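Search posts
Search
Top Latest People

Severin Hauser

1/ I've had the Tufa hand-held gripper kit on loan for two weeks. A few people asked if it's worth the money, so I'm putting my notes in one thread.

2/ You get a pair of grippers, one per hand, plus a license for Waltison's upload software. The kit is $916. Spare finger pads are $188 a set, which I think is too much.

3/ I used it on household jobs, mostly getting things into and out of boxes. The fingers are wide and the pads are soft, so packaging that crinkles is a fair test for them.

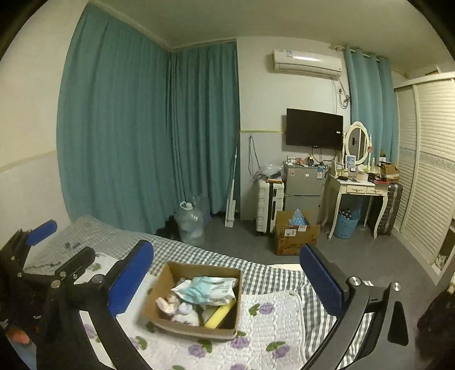
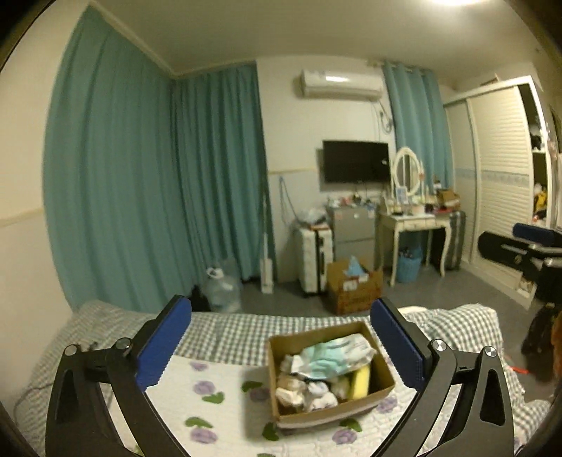

Box job on the bed, blue pads on the fingers. Teal and white package in the box in both.

4/ Sponges are easy. Thin plastic is harder. You have to come in lower than you expect and close slowly.

5/ Weight is fine for about an hour. After that my wrists wanted a break. Nelly Alvarado has smaller hands than I do and stopped sooner.

6/ Upload was the weak part. Two sessions stalled and I had to start them over. Support answered by the next morning and the fix worked.

7/ The basic plan stops at 3,000 clips. If you record every day, price the next plan up before you order.

8/ I'd buy the grippers. I'd wait on the software. The Melia kit is next, same jobs.

Last updated: October
Contact | © Damelico | Back to top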